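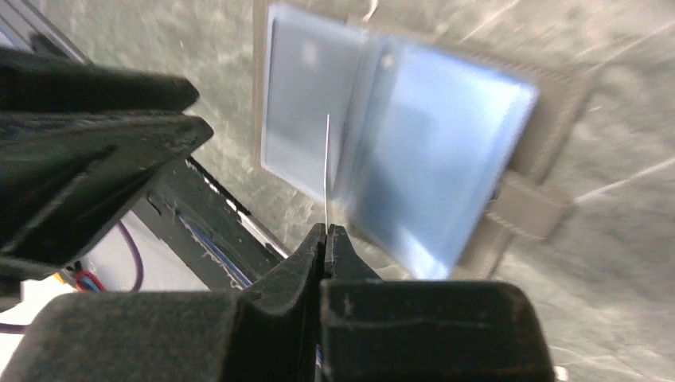 Ternham, Apr 6, 2025

The club diary resumes after the international break. The first-team squad returned to the Schwaiger training ground this morning, and the full group took part apart from two players who remain with the medical department. The left-sided center back completed the warm-up and the passing drills before going indoors for treatment on his calf. He will be assessed again before the squad for the Prirnent match is confirmed. The second-choice goalkeeper has a bruised hand and did not train.

The session lasted longer than planned. The coaching staff gave most of it to defending corners, an area in which the club has conceded eight goals this season. Three of those came in the last four league matches. The near-post position has been given to a different midfielder, and the two forwards will now stay higher up the field when the ball is delivered. The same work will be repeated before the team travels.

Ternham stand sixth in the table with 43 points. Prirnent are one place higher and have played a match more. The reverse fixture in the fall ended 1-1, with the equalizer coming from a penalty late in the second half. A win would move the club into the last of the qualifying places for the first time since the opening month of the season. The head coach reminded the squad of this at the end of training and asked that it not be discussed further until the match has been played.

Supporters have bought 331 tickets from the away allocation. Remaining tickets may be purchased at the club office until noon on the day before the match and will not be sold at the gate. Two coaches will leave from the north parking lot. Those who traveled to Zakotham in the winter will recall that the second coach arrived after kickoff, and departure has therefore been moved forward by 45 minutes.

The reserve team played at Zakotham this afternoon and lost 2-1. The performance in the first half was below the standard expected. It improved after the break, when the two academy players were brought on, and the younger of them scored from the edge of the penalty area. Both will train with the first team for the rest of the week.

The playing surface at the main stadium was cut and rolled. The east goalmouth was reseeded and is closed to all groups, including the academy. The under-16 session has been moved to the lower field, with the usual start time.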